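Call for participants: people who will argue about a table knife

Vinton is writing a good-practice guide for robot arms that work around kitchenware, and we need readers. The draft runs to 40 pages. It was meant to run to 15, but then we got to the chapter on cutlery.

Who we want

Cooks, safety officers, technicians, and anyone who has ever been told a rule was "common sense" and asked to see it in writing. You don't need to code. You do need to read footnotes without being paid extra for it.

What you'll be judging

Simulated table setups. You decide which draft rules apply and which ones make no sense once there is a plate under the gripper. 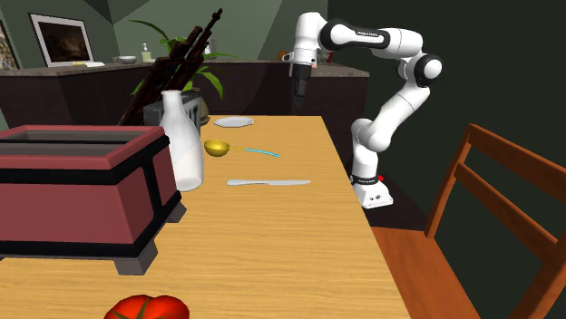
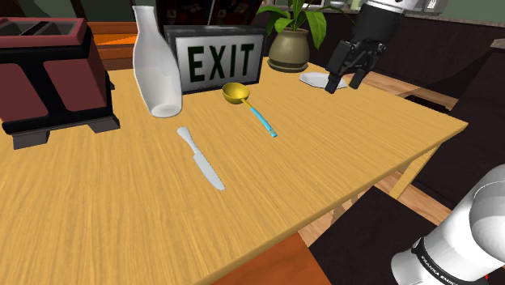 Same arm, same table, and a knife out in both. See draft rule 3, on sharp items within reach.

What we offer

$70 a session, your name in the credits, and coffee that meets no known standard. Sessions are online, start at 3 p.m., and run through February.

How to apply

Write to Lemlem Gebreyes at Vinton and tell her about one safety rule you would strike out, and why. Keep it under a page. Dagim Dinsa reads the long ones, and he is behind.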